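**Blue cushions on a cream sofa – how do you place them?**

**jurgita_j** · July 2026

Hello all. I have a big cream sofa, three seats, and the guests never put the cushions back. Every evening I find one on the carpet. I want a simple method that my family can also follow. At present I hold the cushion from both sides, press it in the middle to wake up the filling, and then put it in the corner.
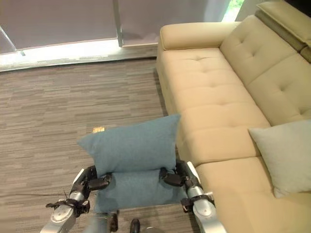 The filling is feather, 662 grams by the label. After two days it looks tired again. Is it the cushion or is it me?

**Heino_K**

Feather is always so. Press from the sides, turn it, press again. But please do not make the "chop" on top. It looks like a hotel.

**osterthorpe_shosh**

I disagree with Heino, a small chop is fine! My bigger question is the position. I like the blue one standing on the seat next to the armrest, leaning on the back cushion, with a pale pillow further along.

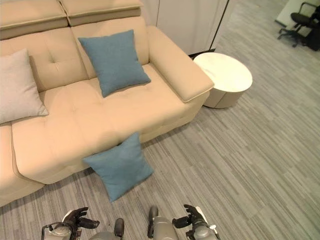 With two blues at the same end the sofa looks heavy on one side. And leave the middle seat free, people want to sit.

**Heino_K**

On a light sofa two blues together are good. Three different places is what looks messy.

**jurgita_j**

Thank you both. Dalia asked me in a message if the cover matters. Mine is from Flerka, a kind of felt, and it slides on the smooth seat. 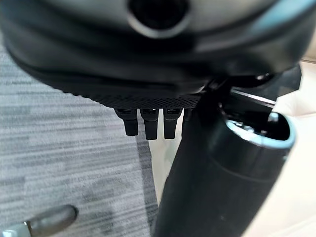 *Close-up: black cylinder with a pale rim, gray carpet*

**dalia.kutt**

Yes, I asked because I had the same trouble. I changed to a Nasr cover with a rougher back and it stays. I paid 20 for the pair in March. You can also push the cushion down and back with both hands, until the lower edge sits in the gap behind the seat. 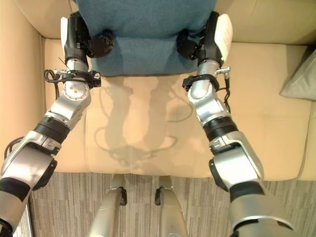 If you only drop it there, it will come forward when somebody sits down. Do not push too hard at the seams.

**osterthorpe_shosh**

I would not put it in the gap. It leaves a line on the cover, and on felt this line stays for long.

**dalia.kutt**

Mine has no line after four months – but mine is not felt, so maybe you are right.

**jurgita_j**

I will try one side with the gap and the other side without, and write here next week which one my children throw down first.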